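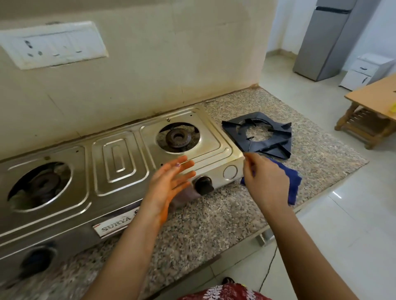
Written by Zofia Kwiatkowski, Wednesday evening

My grandmother cooked without a clock. When I moved away and asked her how long the onions must fry, she answered "until they smell sweet", and I was a little angry with her, for I wanted minutes.

I have now lived in my second language for 19 years and I still cook in the first one. I count the spoons in Polish. If a recipe is in English, I read it aloud, then I close the book and say it again to myself in the old words. "Simmer" gave me trouble for a long time. We have a word for it at home, but it is smaller and more quiet, like a pot talking in its sleep.
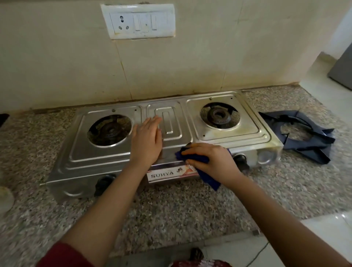
Rafia Mengal wrote to me after my last post that she does the same with Urdu, but only for rice and for scolding. Her daughter answers in English to both. I asked her which word she uses for "simmer" and she has promised to ask her mother, who will probably say it depends on the pot.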